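The Woman Who Will Talk You Out of Buying a Mattress

She has sold beds in Mistow for long enough to have strong feelings about the word "cloud." It appears in the names of five mattresses on her showroom floor, and she'd like it retired.

"A cloud is fog with good publicity," she says, pouring coffee into a Fledgate Bedding mug with a chipped handle. "You wouldn't sleep on it. You'd fall through it."

Fledgate Bedding sits between a tire place and a nail salon, and she runs it with the air of someone who would prefer you went home and thought it over. She asked me not to print her name. Her ex-husband's family is also in mattresses, two exits down the highway, and Thanksgiving is already difficult.

I came in on a Sunday, which she calls divorce day. Couples lie down side by side on the display models, look at the ceiling, and find out things about each other. "He wants it like a sidewalk. She wants it like pudding. They've been married since college and this has never come up."
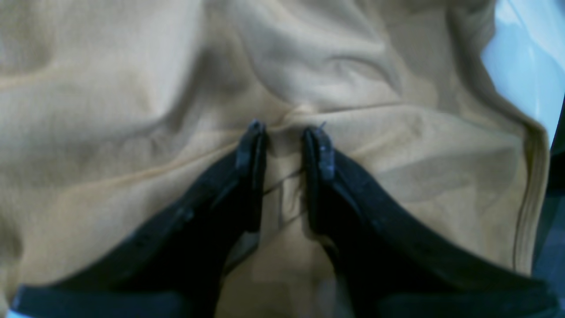

Her advice in these cases is short. Buy two twins and push them together, or buy the medium and both be slightly unhappy. Most people pick the medium. She says this without judgment, then adds that she sleeps alone and has never felt better.

What surprised me was how many customers she sends away. A man came in while we were talking, complaining of a sore back, ready to spend whatever it took. She asked about his pillow. He described it with some affection. It had been with him through three apartments.

"Go buy a pillow," she told him. "Give it a couple of weeks. If you still hurt, come back and I'll take your money."

He looked let down, like a man who has been told he only needs to drink more water. He bought the pillow.

I asked how she stays in business. "They do come back," she said. "And they bring their mothers."

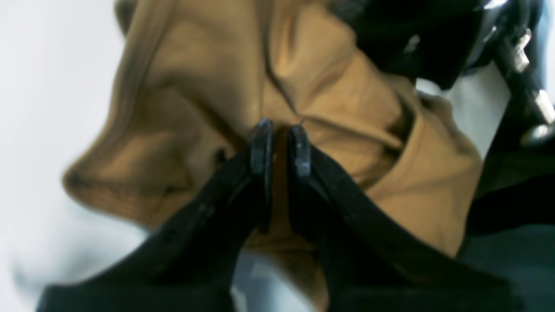

Her own first bed as a grown woman was a Bridier, a brand you won't find anymore, bought on credit for 600 dollars she didn't have. It squeaked whenever she breathed in. She kept it for years out of spite. When it finally went to the curb, somebody took it before she'd got back up the driveway, and she still thinks about that person.

She is less sentimental about the trade. The sales never end, she points out, so they aren't sales. The same mattress gets a different name in every store so that you can't compare prices. The trial period is real, but plenty of people are too embarrassed to use it. "They'd rather have a bad back for ten years than make one phone call."
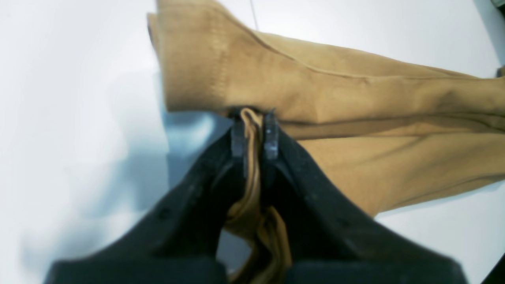
On lying down in public

The correct way to test a bed, she says, is to take off your shoes and stay put. People give it four seconds. They sit on the edge, bounce twice, and reach for a wallet.

"You'd spend longer with a cantaloupe."

She wants you on your side if you sleep on your side, and she wants you bored. Once you've stopped wondering who can see your socks, you can start to feel your hips. One regular, she says, falls asleep every time and has yet to buy so much as a sheet. She lets him be until closing.

For lunch she gets noodles from Bùi, across the parking lot, and eats them standing up. She doesn't allow food on the beds, and she doesn't allow herself to sit on them during business hours either. It sends the wrong message, she says, and she might not get up.
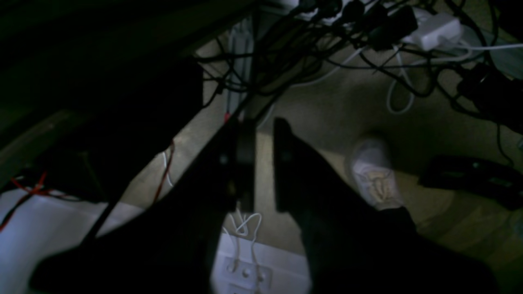 I asked her how you know when a mattress is finished.

"When you sleep better at a motel," she said. "I mean a bad one, by the airport, with the ice machine going. If you wake up there feeling wonderful, go home and look at what you've been lying on."

And the one on her own bed? She took a while over that, and a long drink of the coffee. It's old, she admitted. It has a dip on the left. She's been meaning to replace it, but she hates dealing with salespeople.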